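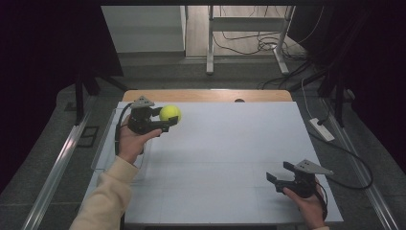

It was the scraping that wore me down, more than the talking, one respondent at Warton wrote in the open comments to the October survey, and similar remarks came back from most of the other schools. We asked about noise in general terms, and the question did not mention furniture. Chair legs were still the source named most often, ahead of corridor traffic, ventilation and voices from the next room.

4.2 Chair noise before and after fitting

Eight elementary schools took part. All of them have hard floors in the main teaching rooms, either vinyl or sealed concrete, and all use chairs with four tubular steel legs. At the start of the project 600 chairs were fitted with tennis balls, one on each leg, and the remaining chairs in the same buildings were left with their original plastic tips. The project bought 3,000 balls, which covered the first fitting and left 600 for replacements. Figure 3 shows a ball in the standard fluorescent yellow-green. Balls for fitting were cut with a single cross on one side and pushed on by hand. We did not use glue.

Figure 3. Tennis ball in the standard color.

The change in sound level was largest when a class stood up or sat down together. In rooms with untreated chairs these moments stood out clearly on the recordings and could be picked out without looking at the timetable. In fitted rooms they were much harder to find. During quiet work the two sets of rooms differed very little, as would be expected when few chairs are moving. Group work fell in between. Pupils shift their chairs often in group work, but they also talk more, and on the meter the talking covers a good part of the scraping.

Staff ratings followed the same pattern. We received 147 completed questionnaires. Teachers in fitted rooms rated the start and end of lessons as quieter than teachers in untreated rooms did, and they rated the middle of lessons the same. Several added that they had stopped asking pupils to lift their chairs. One school, Erard, had run a lift-your-chair rule for years and kept it going during the study, so its before-and-after difference is small and should be read with that in mind.

Two rooms at Warton were fitted with Amini felt glides in place of balls, at the school's own request. These rooms are left out of the main comparison. Their recordings look much like those from the rooms with balls, but two rooms are too few to say more than that.

4.3 Wear and cleaning

Balls wore through fastest on the back legs, where pupils tip the chair and put most of their weight. Sealed concrete was harder on the felt than vinyl. Once the felt had gone, the bare rubber tended to grip the floor and the chair moved in short jerks – a new noise, and in some rooms a louder one than the original. Replacement was left to each school and was uneven. Some schools changed worn balls at the end of each term, while others waited for a complaint.

Cleaning staff were less satisfied than teachers. Felt picks up hair, grit and pencil shavings, and a mop leaves it damp for some time afterward. In three schools the cleaners asked for chairs to be stacked on tables every evening so that the floor could be done without touching the balls. We did not measure dust or indoor air quality. Schools with pupils who have a latex allergy should check the material before fitting anything of this kind.

4.4 Limits of the recordings

All sound was logged with Emport meters mounted on the wall opposite the door. A single position will favor chairs near the meter, and we made no correction for this. Room size and ceiling finish also varied between schools. For these reasons the comparisons in Table 5 are made within each school – fitted rooms against untreated rooms on the same corridor – and no ranking of schools is given.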